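## Section 3. Preparing the Table and the Sorting Bin

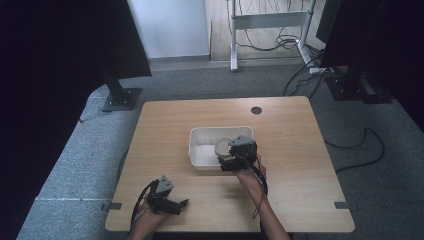

Choose a table that stands level and offers clear space on every side of the bin. Carpeted floors are acceptable, provided that all the legs rest evenly and the table does not rock when pressed at the corners. Place the bin in the middle of the tabletop with its long side running left to right, and keep it clear of any cable grommet, such as the dark round one near the far edge of the table. Loose items should go toward the right half of the bin, with the left half kept free for the next item. Containers and lids are handled in the same way at this stage.

### 3.1 Before you begin

The Harow storage set is supplied with open-top bins, a sheet of labels and one storage register. Confirm that the register is the current issue, dated 17th June. Registers issued in March use the former numbering and should be returned to the Atard office.

You will need:

- one open-top bin
- a soft, dry cloth
- the label sheet
- the storage register and a pen

### 3.2 Setting up

1. Clear the tabletop and wipe it with the dry cloth, working along the grain.
2. Inspect the bin. Run a finger along the rim and set the bin aside if you find a crack or a sharp edge.
3. Wipe the inside of the bin, including the corners.
4. Place the bin on the table as described above. Leave enough room on both sides for your forearms to rest.
5. Put the register and the label sheet on a separate surface within reach. Do not store them in the bin.

**Note:** On tables with rounded corners, do not use the corner as a guide for squaring the bin. Line it up with the straight part of the near edge.

### 3.3 Placing items

1. Lower each item into the bin. Do not drop it or slide it over the rim.
2. Set round items flat, with the widest face down where possible.
3. Keep every item below the level of the rim – bins in the Usmani cabinet are stored one above another, and a raised item will catch on the shelf.
4. Record the item in the register before placing the next one. Item numbers run from 801 to 1000.
5. When the bin is full, attach a label to the short side and enter the bin number.

**Caution:** Do not lift a filled bin by one side of the rim. Support it from beneath with both hands.

**Caution:** Do not place a bin so that any part of it extends beyond the edge of the table.

### 3.4 Returning the bin

Each Usmani cabinet holds 36 bins. Return the bin to the shelf shown on its label, with the label facing outward. If the shelf is already occupied, use the next free shelf below it and correct the register entry – do not alter the label.

Damaged bins are exchanged at the Holtard supply desk. Requests for additional label sheets should be addressed in writing to Cosmin Neagu, Atard office, and should state the cabinet number and the last item number used.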